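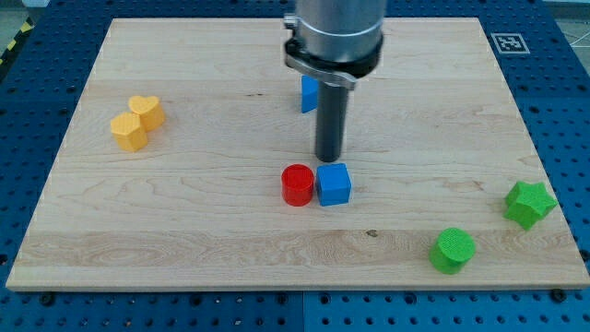 The Handix pushing rig at the Bendine open day: one rod, one maple board, a set of coloured blocks.

6 min read

I went to the Bendine open day in May with low expectations and a coffee that cost too much. The flyer promised "table-top automation for small workshops and schools", and the thing they wanted us to look at was the Handix, a robot arm that pushes blocks around a board with a plain grey rod. It has no fingers and no suction cup. You type what you want, it shoves things until it reckons it's done.

Jinlong Ye ran the demonstration. He was patient with questions and didn't oversell, so full marks there. His first request was to move the red cylinder away from the blue cube. The arm came down, dithered, nudged the pair together across the wood, backed off and tried from the other side. Second go, it worked. People clapped. I've seen my nephew do it faster with a ruler.

Then we were allowed to type our own. I asked for the green star to go next to the yellow heart, which meant a long haul from one side of the board to the other. It got there, slowly, and knocked the pentagon out of the way as it arrived. A woman beside me asked for "the round green one" and it went for the star. Jinlong said the wording matters. Fair enough, but the flyer says "everyday language", and that's about as everyday as it gets.

What I did like is the build. The arm is bolted up properly, the blue perforated table looks like something you could fix a jig to, and the clamp at the end of the arm has a little latch. The blocks look 3D-printed, with that faint ribbing on top, so replacing a lost one should be cheap. Bendine wouldn't say whether the files come with it.

The price is $3950 for the software and training bundle. The arm is extra. I asked Despina Theodorakopoulos at the sales desk what it would cost all up and she gave me a form to fill in, with a reply promised in 10 business days. I'm still waiting.

I timed my three requests on my phone and the longest took about 30 seconds, plus a restart. The Prantl stand across the hall had an arm that could pick things up, which made the comparison a bit unkind.

For a high school with a robotics elective and money left over, maybe. For a small shop like mine, I can't find the job it would do. I'd want to see it sort real parts, on a bench with sawdust on it, before I went back.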